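**Unit 3 – Table surfaces: clearing, wiping, resetting**
Ostcombe course in household and canteen services
Handout prepared by Nuala Kinsella, 2021-11-24

Read before the practical. Sections 3.1 to 3.3 are covered in the lecture; 3.4 is for self-study.

## 3.1 Terms

*Ware* is anything used to hold or serve food: plates, bowls, cups. *Loose items* are small objects on the surface that are not ware and do not belong to the cleaning kit. *Kit* is the sponge or cloth in use, plus the spray bottle and the drying towel when these are issued.

The distinction matters for order of work. Loose items come off first, then ware, then the surface is wiped. Kit stays on the table only while it is being used.

## 3.2 Reading the table before starting

Look at the whole surface once before touching anything. Record ware, loose items and kit in separate columns of the worksheet. Record position by zone: back, center, front. A sponge lying flat near the front edge is entered as kit, front zone, even if it has not been used yet.
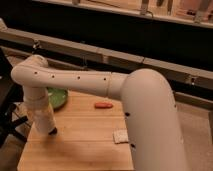 *Fig. 3.1. Green plate, orange-red loose item at center, beige sponge toward the front.*

For a table in this state the worksheet has one entry per column. The small sausage-shaped item is removed first. It lies beside the plate and would otherwise be in the path of the first wiping stroke. The plate follows, lifted with both hands under the rim and not dragged. Dragging a plate across unsealed wood marks the finish, and the marks run against the grain where they are most visible.

Wiping on wood:

1. Wring the sponge until it no longer drips.
2. Start at the back edge and work along the grain.
3. Overlap each stroke by a third of the sponge width.
4. Turn the sponge over at the halfway point.
5. Dry with the towel, same direction.

Plank seams hold crumbs. Where a table has seams, go over each one with the sponge edge before the flat strokes.

## 3.3 Small upright items

Blocks, salt cellars and other small upright items are easily missed when they stand close to something larger. They also tip over when a cloth catches the base. List them separately and mark them "U" on the worksheet.
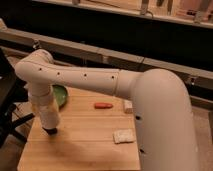

*Fig. 3.2. Small cream-colored block standing toward the back right; plate at back left.*

The entry here is: loose, back right, U. The block is picked up from the top before the sausage-shaped item at center is taken. Pale items on pale wood give low contrast, so check the back zone from a second position before signing the sheet.

The chair is part of the working area. Move it clear of the table edge before wiping and return it last.

## 3.4 Area calculation

The Koltumix practice table measures 1,080 mm by 735 mm, giving a surface of 0.79 square meters. Dosing of the Gudano cleaner is by area – use the table in the Nikolaidis course reader, second column, and round down. Spray onto the sponge, never onto the wood.

Exercise: work out the area left to wipe when a plate 200 mm across is still on the table. Show the working in square millimeters. Bring the completed worksheet to the practical.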